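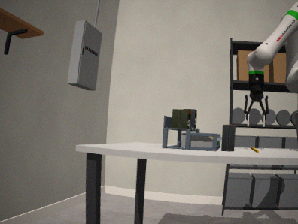
# Vitar Bench Simulation – Data Card

Vitar is the simulation dataset of the Lenduvier Student Robotics Club. It was prepared for the tabletop manipulation event of the Tranumex Cup and is released to member schools for teaching and for practice before the event.

**Card last revised:** 12/26/24
**Dataset lead:** Naledi Khumalo
**Scene and asset work:** Irena Czarnecka, Nobuhle Zwane
**Faculty advisor:** Busisiwe Jacobs

## Contents

The release holds 400 simulated episodes, each stored in its own folder. An episode consists of rendered color frames, joint positions, gripper commands and a short task label. All episodes use a single arm with a two-finger gripper, working over a white table in a furnished workshop room. Everything in the set is rendered. It contains no photographs and no recordings of people.

| Item | Value |
|---|---|
| Episodes, training | 400 |
| Episodes, held out | 110 |
| Longest episode | 1000 steps |
| Task labels | 8 |

The held-out episodes are not part of the download. They are kept by the advisor and used only for scoring.

## Scene

The room was modeled by second-year members in September. Shelving with boxes, gray cylinders and storage bins stands behind the table and serves as background. The objects on the tabletop, including the metal frame stand and the small yellow marker-like piece, are the ones students refer to in their task scripts.

Object positions on the table are varied between episodes. The shelving and walls are fixed.

## Intended use

- Classroom exercises in motion planning and grasp selection
- Training and comparing student policies before the event
- Written reports for the club's project course

The dataset should not be used to judge whether a policy is safe to run on a physical arm. Members who wish to move from simulation to hardware must first obtain written approval from the advisor.

## Known issues

1. The electrical cabinet on the left side of the room hangs from a thin rod and is slightly tilted. Its mounting has not been corrected in this release. No task depends on it.
2. Small lettering on the arm and on the cabinet label is too small to read at the rendered size. Text recognition is not a supported task.
3. Contact between the fingertips and thin objects is less stable than contact with blocks. Scripts that grasp the yellow piece should allow for a second attempt.
4. Gripper commands in early episodes were logged one step late – see `notes/timing.md` for the list of affected folders.

## Layout

```
vitar/
 episodes/
 assets/
 notes/
 LICENSE
```

## Terms and contact

Member schools may copy and modify the dataset for teaching. Published work should credit the Lenduvier Student Robotics Club and name the release used. Redistribution outside the member schools requires permission from Marietjie Mathebula, who handles licensing for the club.

Errors should be reported through the issue tracker, with the episode folder and step number included. Corrections are collected and applied at the next release – individual folders are not replaced between releases.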